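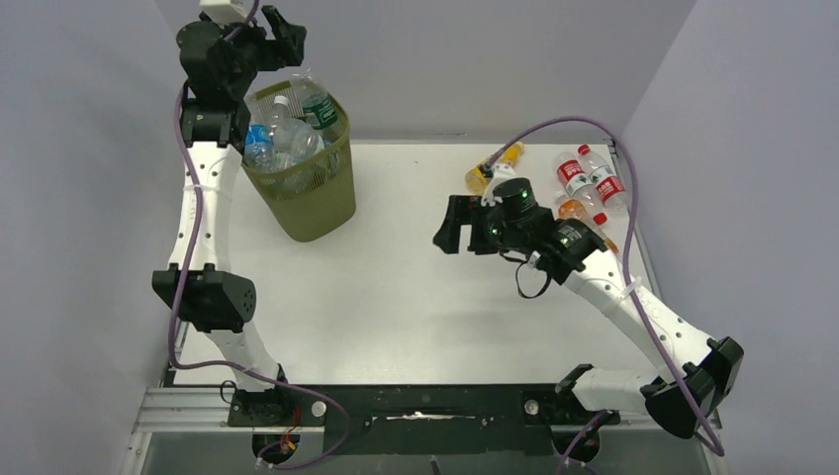 Words and pictures: Aino Sjöberg | December 14, 2019

Bottles, Sorted (Supposedly)

The Tatham recycling drive wants us to believe that a nicer basket will make people return more bottles. I have my doubts. Mine went to the same bin for years and it was a cracked bucket.

The basket. Olive green, with narrow slots in a band near the top and solid sides below. The leaflet talks up airflow. Then why close off the lower half, where the drips end up?

The bottles. Clear plastic, one with a green label, one with a bright blue one. Labels can stay on, says the leaflet. Last April they had to come off, and I peeled 121 of them.

The cap. White, still screwed on in my house too. I've read three sets of rules on caps and they don't agree. Until they do, mine stay where they are.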